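This website uses cookies to improve your visit to the list archive. Accept / Manage settings

Subject: Re: Kiltonance kitchen: left gripper reports closed and holding when it isn't
Date: 24 April 2019
From: Ermelinda Matos

Bickerstaff wrote:
> We see the left gripper raise "object held" with nothing
> between the fingers. It doesn't happen every run. Is this the
> January contact bug again, or something new? We would like to
> know before we let the planner loose on the real arms.

It is something new. The January bug was in the contact solver and showed up as jitter. This one is in the grasp monitor, and it is quiet, so it can sit in a log for a long time before anyone looks.

I reran the counter task in simulation with the build you sent. Of 233 runs, 14 ended with the held flag set and the fingers clear of any object. In 9 of those the planner went on to the transfer move as if it had a load. The reach over the counter is the same in all of them, with the left arm going for the green item and the right arm kept out over the floor.
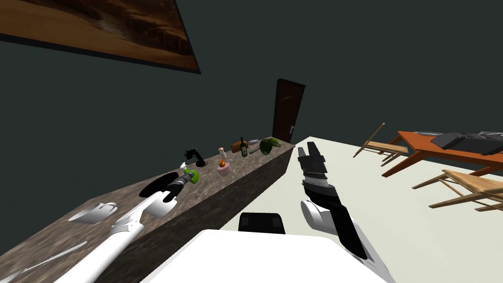

Drereck: I get the same thing with the right arm if I swap the roles, so I doubt it is a left-hand calibration problem. My count is lower, but I only had time for a short batch. The flag always comes up during the retreat, never on the approach.

Thanks, that agrees with my logs. The monitor makes its decision from two signals: finger effort and finger position. Effort is filtered and position is not. When the arm speeds up on the retreat, the filtered effort still carries the tail of the closing command, while the position reading has already moved on to the open value. For 5 control cycles the two don't belong to the same moment, and the monitor takes the pair as valid. After that the flag latches, and only a fresh open command clears it.

The wrist view is the easiest check. If the flag is up while you have a view like the next one, the flag is wrong.

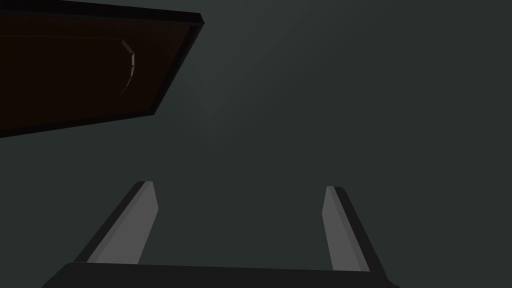
Wrist view: fingers apart, nothing held.

Two things make it worse. The first is the latch itself, which was added so that a brief loss of contact would not abort a good grasp. The second is that the planner never asks the monitor again once a transfer has begun. Either would be tolerable alone. With both, the arm can carry out a full place motion, open over the target and report success.

I also looked at whether clutter plays a part. The far end of the counter is crowded, with the bottle, the bread and the small items close together, and my first thought was that a finger was brushing something on the way past.
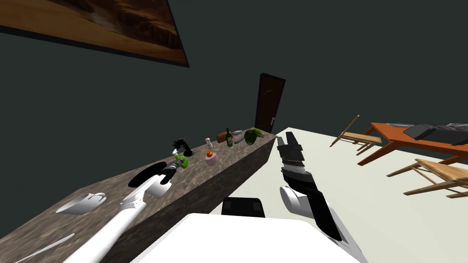 The contact log rules this out for all but one of the bad runs. In that one there is a light touch on the back of a finger, but it comes after the flag has latched, so it can't be the cause. I have left the layout alone and suggest you do the same, otherwise we can't compare figures.

The safety side needs saying plainly. A false "held" also switches the arm to its loaded limits, and in our set-up those include a higher collision threshold. The reasoning was that a load adds force and should not trip the stop. So an arm with nothing in its grip will push harder before it stops. In simulation this costs nothing. On the real cell it is a fault we should not run with, and I have asked for the loaded limits to be disabled on the Zoson controller until it is fixed.

Proposed changes, in order:

1. Delay the position signal to match the effort filter.
2. Clear the latch if position disagrees with it for more than a set time.
3. Have the planner check the flag again before the place motion.
4. Take the collision threshold away from the grasp flag altogether.

Item 1 is a small patch and I can send it today. Item 4 touches the safety configuration and needs a proper review – please don't slip it in with the others.

For comparison, a wrist view with the green item between the fingers is the case where the flag should be up and stay up. Any patch has to keep that working, including when the item is long and may swing a little.

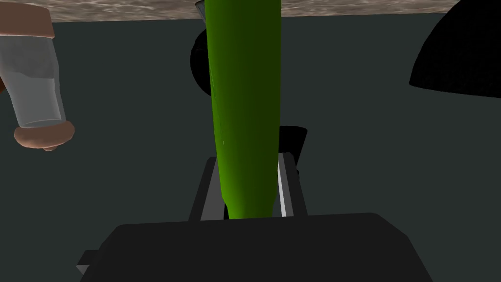

Bickerstaff: Agreed on 1 to 3. On item 2, what time did you have in mind? If it is too short we are back to dropping the flag on every slip, and that was the whole trouble before the latch went in.

I don't have a value yet. I will sweep it on the same set of seeds and post the table to this thread. Until then please keep your failed logs, with the raw effort channel included. The filtered one on its own is no use for this.

Ermelinda Matos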